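2018-11-07
By Beat Gisler

Section 2: Descaling the Rüegg countertop kettle

The booklet in the box says to descale once a month. I don't believe it, and I'd take that line with some salt given that the same company sells the descaler. Look inside the kettle instead. If the floor is clean metal, put this guide down and make your tea. If it's chalky, or bits are floating in your cup, keep reading.

What you need

Plain white vinegar, or citric acid powder from the canning aisle. The branded Drisitska sachets work too. I have used both and could not tell the finished kettles apart, whatever the packet claims about "deep action."

Steps

1. Unplug the kettle and lift it off its base. Let it cool completely.

2. Pull out the spout filter. It slides up. If it won't move, soak the spout in warm water for a while and try again. Don't use pliers.

3. Pour in 590 ml of water and 2 tablespoons of citric acid. With vinegar, use equal parts vinegar and water, enough to cover the scale.

4. Put the kettle back on its base and bring it to a boil. Vinegar users should skip the boil. Heat the water first, switch off, then add the vinegar. The smell of boiling vinegar stays in a kitchen longer than you'd think.

5. Leave it for 12 minutes. Heavy scale may need over an hour, and I would ignore any label that promises a result "in seconds."

6. Empty it, wipe the inside with a soft cloth, and rinse.

7. Fill with fresh water, boil, and throw that water out. Do this twice. Three times for vinegar.

8. Refit the filter.

CAUTION: Never put the base or the underside of the kettle in water. Never mix descaler with bleach.

NOTE: Brown spots that survive all this are probably mineral stains. They wipe off with a paste of citric acid and water. Steel wool will take them off as well, along with the finish.

NOTE: The "self-cleaning" light on the Flelolitz model is a timer. It doesn't test the water and it can't see scale. Hold the power button down until the light goes out and carry on as before.

About filter jugs

People ask whether a filter jug makes all of this unnecessary. It slows the scale down. I ran a Brasutmont jug through one November and the kettle still furred up, only later than usual. Whether that's worth the price of the cartridges depends on how hard your water is, so get a test strip before you buy anything. 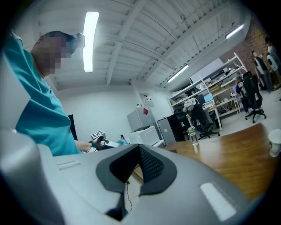

If you do buy a jug, write the date on the cartridge in marker. The dial on the lid counts days whether you pour any water or not, and I wouldn't change a cartridge on its say-so.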